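**Deck-mounted bath filler** (also *rim-mounted filler* or *Roman filler*) is a bathtub faucet whose spout and controls are fixed through holes in the rim of the tub or in a surrounding deck. It differs from the wall-mounted filler, which is supplied through the wall, and from the floor-standing filler, which rises on a separate column.

## Construction

A typical set has a spout, one or two valve handles and, in many models, a pull-out hand shower. Each part has its own shank, which passes through the rim and is held from below by a washer and a locknut. Flexible hoses join the valves to the spout. Single-lever sets use a mixing cartridge, while two-handle sets use separate hot and cold valves joined at a tee.

Gooseneck spouts are common on freestanding tubs. The outlet must sit above the flood level of the basin so that an air gap remains. Where a hand shower can hang into the water, most plumbing codes call for a backflow preventer.

## Installation

Rims of acrylic tubs are thin and are often reinforced at the faucet position with a bonded plate. Holes are drilled from the finished side with a hole saw at low speed. In the Luik series, made by Stastness, the holes are spaced 8 inches apart and the supply hoses are 48 inches long. The older Jelik series used rigid copper tails and was withdrawn in March 2011.

Freestanding tubs are usually plumbed before they are moved into final position. Access from below is limited afterward, and some makers fit a removable panel in the outer shell.

## Maintenance

Worn cartridges and O-rings cause most leaks. Locknuts may loosen with repeated use of the handle, which lets water pass under the base ring. The Urside installation guide sets the supply pressure limit at 60 psi and advises a reducing valve above that figure.

## See also

- Air gap (plumbing)
- Freestanding bathtub
- Thermostatic mixing valve 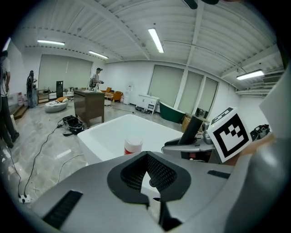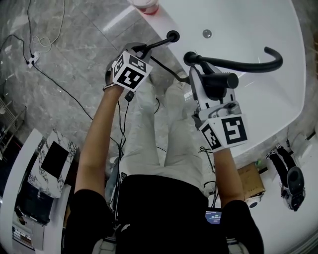
*White bathtubs. The second view shows a black gooseneck spout and faucet handle.*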